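Waltwood Evening Classes
Making Things for the Table, handout for session 2
16/10/2025

Hello again! You asked for my notes on bowls, so I typed them up more or less the way I said them, detours included. If you missed the first session, the slicer settings are in the shared folder under Jorka and you can catch up at home.

1. Why I keep going on about lattice walls

A solid bowl is the easy one, and if you've never printed a bowl you're welcome to start there. I like a lattice, though. It uses less filament, it looks lighter on the table, and you can peek at what you've dropped in without lifting anything (I lose screws, so this matters to me a lot). Hexagons are my favorite because the sides meet at a friendly angle and the print head isn't forever making sharp turns. With the orange-yellow bowl you even get a faint look at the white table through the cells, and the red dice show up nicely against the color. 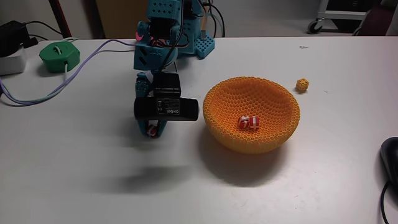

2. Picking your cell size

Think about the smallest thing that's going to live in your bowl, then make the cells smaller than that. Dice are easy. Beads are a pain! I once printed a gorgeous thing for beads with great big openings and spent the evening on my knees under the sofa. The practice file is called Holdale 21, and you can change the cell size on the first tab. Please save your own copy before you play with it.

3. Rims and depth

Leave the rim solid. An open lattice edge feels scratchy and it's the first bit to snap when somebody grabs it. A smooth, rounded rim is much kinder on the fingers, and it tidies up the look of all those hexagons too. For depth, I'd go fairly deep if you're storing small cubes or game pieces, so a little pile can sit down at the bottom with plenty of wall above it. The striped red-and-white ones look like candy in there, and I left the yellow-orange one out on the table so you can compare the bumpy surface with the lattice.

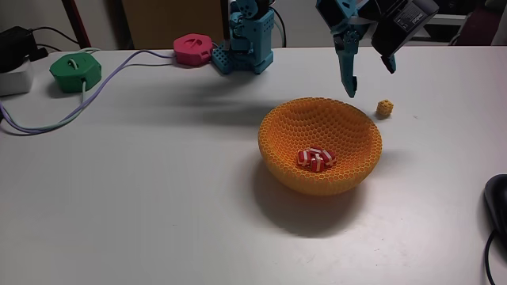

4. For next time

Bring a sketch of your bowl, any paper is fine, with the width and the depth written on it. Bring the thing you want to keep in it as well. Filament is in room 501, top shelf, and the Tomoana spools are for beginners, so please leave those if you've got your own. Finished bowls go in the December display, and I'd love to have something from everybody!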